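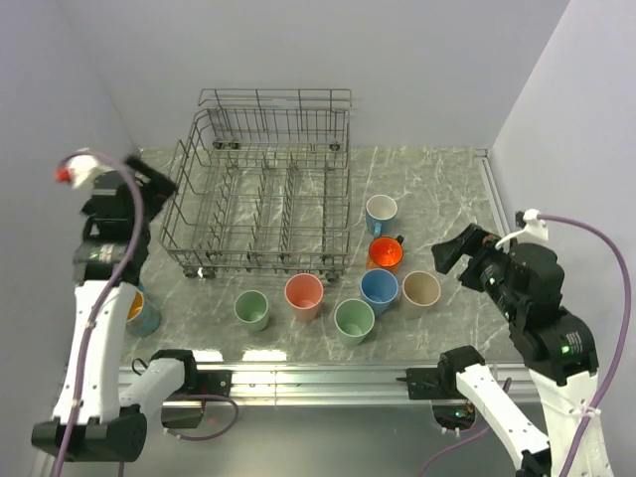

What does a promotional code do to the price of an order? It instructs the retailer's checkout system to reduce the amount payable by a stated sum or percentage, provided that the order meets the conditions attached to the code.

Chapter 7
Promotional Codes and Online Discounts

7.1 Introduction

The previous chapter dealt with price reductions that are open to every customer, such as seasonal sales and clearance lines. This chapter turns to reductions that must be claimed. A promotional code is a short string of letters or numbers entered by the customer before payment. The retailer may print it in a catalogue, send it by email or release it through a separate voucher site.

Codes fall into two main groups. A fixed-sum code takes a set amount from the basket, and a percentage code takes a share of it. The distinction matters most on small orders. A customer who spends £50 with a code worth £10 has received a reduction of one fifth; the same code applied to a basket of £200 is worth one twentieth.

Delivery charges are normally left outside the calculation. An order reduced to nothing by a code may therefore still carry a cost - and on light, low-priced goods the delivery charge may be greater than the retailer's usual margin on the item. Students should keep this point in mind when reading the case study in section 7.4.

7.2 The Vatadik case

Vatadik is a mail-order stationery retailer based in Trustavcombe, with a warehouse at Hebden. In June it issued 2,000 single-use codes to customers who had placed no order during the previous year. Each code gave £5 off any purchase of £5 or more, excluding delivery. By the closing date 1,975 of the codes remained unused.

The firm's first view was that the offer had been too small. A review of the checkout records suggested a different cause. Many customers had entered the code after choosing a gift card, and gift cards were excluded under the terms. The exclusion was stated only on a separate page.

A rival firm, Sindoden, ran a similar offer in the same month and placed its exclusions directly beneath the code box. Its results are set out in Table 7.1 and discussed in section 7.4.

7.3 Terms and conditions

Every code is issued subject to terms. The most common concern the minimum spend, the expiry date, the goods excluded and whether the code may be combined with another offer.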